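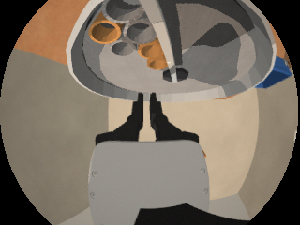 ## Lake snails lay fewer eggs after warm winters, study finds

Freshwater snails that go through a mild winter lay fewer eggs the next spring, according to a study from the Hiltutine field station on Lake Botar.

Biologists at the station followed snails from 20 shallow sites along the lake shore. Half of the sites lie near the outflow of the Pretness pumping plant, where the water stays warmer than the rest of the lake from late fall until March. The other sites cool down normally and are often under ice.

Snails from the cold sites produced more than 50 eggs per clutch in spring. Clutches from the warm sites were smaller, and many of the snails there started laying earlier, before the algae they feed on had begun to grow.

The team thinks energy use explains most of the difference. In cold water the animals barely move and burn very little of what they stored in the fall. In warmer water they stay active through the winter but find little to eat, so they reach the breeding season in poor condition. Snails collected from the warm sites weighed less for their shell length than those from the cold ones.

To check that the cause was temperature and not something else in the outflow water, the researchers brought young snails from both groups into the lab and kept them over 3 winters in filtered lake water. Animals held 2 degrees above the normal winter temperature laid fewer eggs, no matter which part of the lake they came from. Extra food during the warm period removed much of the gap.
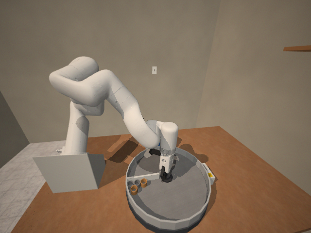 *Computer rendering of a robot arm reaching into a round gray tray.*

The results may matter for other animals in the lake. Snail eggs and newly hatched snails are eaten by leeches, water beetles and small fish, and adult snails keep algae down on stones and plant stems. The study did not measure whether algae had increased at the warm sites.

It also leaves open whether the snails could adapt over time. The warm-site population has lived near the outflow for many generations, but its egg numbers in the lab were no better than those of snails from colder water.

A second survey is planned on the Nouri River, where winter temperatures vary more from one stretch to the next. Sampling there will begin in March and will include two other snail species.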